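A month of paying with cash

My bank card expired in May and the new one went to my old address, so I spent most of the month on cash. I took out 300 at the counter, put 153 of it in an envelope for groceries and kept the rest in my wallet.

Most places were fine with it. The bakery was, and so was the hardware store. Pamik, where I buy coffee before work, had a card-only sign taped to the register, and I walked out without ordering. The parking garage on Salazar Street still has one machine that takes bills, but it refuses anything bigger than a 10.

Small bills were the real problem. The bank gives you 20s unless you ask, and nobody wants to break one for a pack of gum. By the second week I was asking for change every time I bought anything, and I had a jar of coins by the door that I still haven't sorted.

I did spend less on lunch. I don't think I spent less overall — the money I saved on sandwiches went to the garage. What I liked was knowing at night what was left without opening an app. What I didn't like was splitting a dinner bill four ways with people who all pay by phone.

The new card is here now. I'm keeping the grocery envelope going and using the card for gas and anything online.

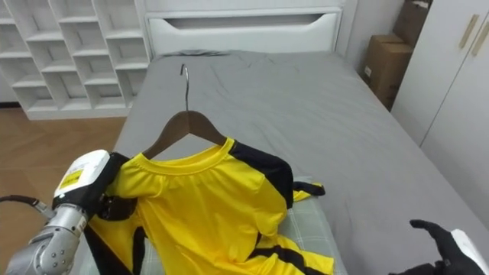 Rhys Mahuika: Ask the teller for 10s before they start counting. Mine does it without a fuss, and it saves you the trouble at the garage too.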